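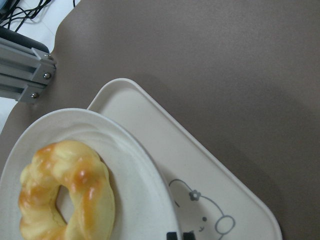 The Quiet Work of a Tray

In Larnerville, the shop Tuominen has sold trays and plates for 32 years. Many customers come for the plates and leave with a tray also.

A good tray has a raised lip and soft corners, and it should be easy to wipe. The white ones with a cartoon animal face are still asked for, and not only by parents. An animal with a small flower on its head makes breakfast more friendly. When the plate stands on it, a part of the face is hidden, and children like to find it again after the meal.

I keep 2 trays at home, and I put a plain mat under them. On a gray-brown mat, white dishes look very clean. In January I bought one more, for my sister in Bralton.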